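Foam Fingers Get Their Turn on the Paper Test

By Segundo Correa

I spent most of Friday next to a robot gripper holding a sheet of pink paper, and I had a better time than I probably should admit.
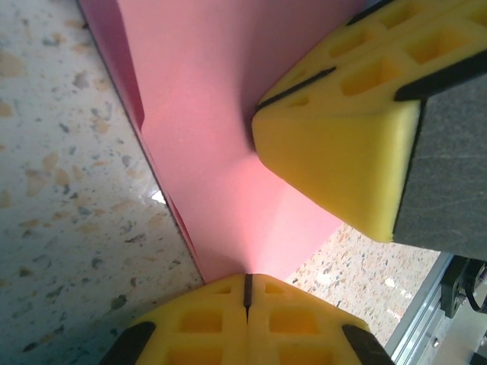

Why paper, and why foam

Our little shop newsletter has covered the gripper hunt at Dalon before, but only in bits, so let me catch you up. The crew wants one set of fingertips that can handle the light, floppy stuff (folded inserts, sleeves, thin card) without swapping tools every hour. Two candidates made it to this round. One is the yellow foam pair from Grinduditz, with the waffle pockets across the top and the narrow black slit near the tip. The other is a hard rubber pair from Brondstead, which we've been running since January and which everybody here already knows how to complain about.

Anselmo Ospina set up the test, and he kept it simple. Lay a sheet on the counter, bring the fingers in, pinch it, put a fold in it, let go. Then do it again. And again! He had 650 cycles planned for each pair and he wanted the same paper stock for all of them, so we went through a lot of pink.

What I noticed first is how gentle the foam is. The tips come in from either side and give a little before they really grip, so the sheet bends where you want it to and the rest of it mostly stays calm. With the rubber pair I'd gotten used to a little snap at the moment of contact, and about half the time that snap left a dent you could feel with your thumb. Anselmo says the pockets do most of that work, since the foam has somewhere to go when it's squeezed. I poked at a spare tip for a while and I believe him.

The wrist camera earned its keep too. From up there you get a close look at the crease and both fingertips together, and that made it easy to tell when the fold was drifting off center. We used to do that part by crouching at the end of the counter with a flashlight - my knees are very happy with the upgrade.

The numbers so far

The foam pair finished its run with 98 percent of the folds inside Anselmo's limit. Most of the misses came in one clump near the end, and he thinks the left finger had worked a bit loose on its mount. He tightened it and the next batch looked fine, but he wants to see that hold up before he says so in writing. The rubber pair came in lower, and I'm leaving its score out until he reruns it, as the controller settings got changed partway through (that was me, sorry).

It wasn't all good news for the foam. It picks up dust like you wouldn't believe, and wiping it down is slow going with all those little pockets. It's also slower to close, because if you rush it the tips squash before the sheet has settled. Fuchs, who supplies our controllers, sent over a softer closing profile that helped some. I'd still like it quicker. The folks on the packing side would like it a whole lot quicker.

What's next

Next up is a longer run with the foam, up to 994 cycles without stopping, mostly to see how the tips wear along the edge where they meet the paper. After that we go to glossy card, which is slippery and mean, and I expect the rubber fingers to put up a better fight there.

If you want to come watch, the test counter is free to visitors after lunch. Bring your own scrap paper if you have a weird kind you'd like us to try - Anselmo has already said yes to wax paper and no to napkins.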